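Been peeling wallpaper off the back bedroom in Heltham since last month, so a thread on what I've learned about living with old patterned paper. Mostly for people who just bought a house full of it.

The house had four layers in that room. The top one was a plain stripe. Under it was a floral, then something brown, then a lining paper that had pretty much become part of the plaster.

Test a corner first. Pick a spot behind a door, score it lightly, wet it with warm water and wait. If the top layer lifts in a sheet, you have vinyl and your day just got shorter.

If it doesn't lift, rent a steamer. I got mine from Lendel, the tool place by the rail bridge. I had it for 2 days and should have booked it for longer.

Hold the plate flat and keep it moving. I left it in one place on the chimney wall and blew a piece of plaster off the size of a saucer. Filling that took a whole evening.

Use a wide scraper with a dull edge. The sharp one I started with cut grooves that I'm still sanding out.

People keep asking if I'm going to paint everything white now. No. I like paper. I just want one layer of it, and I want to be the one who picked it.

What I'm leaning toward is rings and ovals in beige and tan, with the ovals in different sizes. Big enough to read from the door, pale enough to sleep next to.

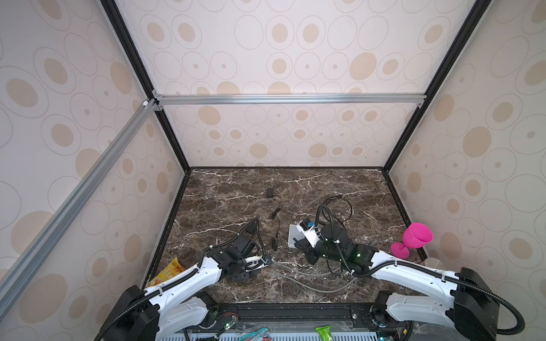 Last updated in December

A repeat like that needs planning at the corners. Start in the middle of the wall you see first and work outward, so the bad join ends up somewhere dark.

Check the batch number on every roll before you open any of them. I skipped this in the hallway – two rolls were a shade off and I can see it every morning.

Buy one roll more than the calculator tells you. My wall needed 7 by the math and I'm ordering for mistakes as well.

Paste: I've used the Monell powder and the ready-mixed tub. The powder is cheaper and I get fewer bubbles with it. Let it stand 30 minutes, whatever the packet says.

Old plaster drinks paste. Size the wall the night before with a thin coat, or the edges will curl by breakfast. Mine did.

Someone asked about Głowacki, the paper shop on the hill. Yes, still open, still closes at 4 pm. They'll cut you a sample if you ask, and a taped-up sample looks very different at night.

Budget so far is about $9 a square yard with paste and lining paper included. The steamer was extra.

Next job is the window wall, where the frame is out of square. I'm hanging lining paper there first, sideways, and will add to this thread once it has dried.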